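Search this site Go

Workshop notebook: ladder board for the Lallonwood table tennis night
April, by Nuria Kassa

Okay, second go at the bracket board for the student tournament, and I'm writing it down this time so I don't redo the math at midnight again!
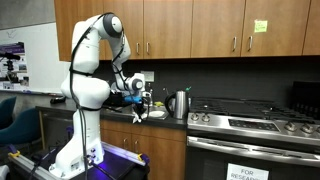

Alby Harawira thinks the whole knockout idea is wrong and we should run pools first, so kids who lose at 6:15 still get to play until pizza. Fair point (I grumbled, then went and cut new slots). With 13 teams the pools come out lopsided, three pools of three and one of four, but he says the four-team pool can just start early.

Board is the leftover Tirko panel, 974 mm wide, and I'm leaving 116 mm on the left for the pool names. Name tags slide in from the side. First batch stuck badly, so I sanded the slots and now they're a bit too loose, ugh. Trying felt strips tomorrow.

Ticket money so far is $584, and that covers balls and the net clamps from Esari with some left for prizes. Endale gym says we can have the floor from five, but the bleachers stay folded unless we ask again.

Still to do: paint the finals column (school green, if the can isn't dried up), drill the hanging holes, and get a straight answer on whether teachers can enter. I already know two who've been practicing at lunch.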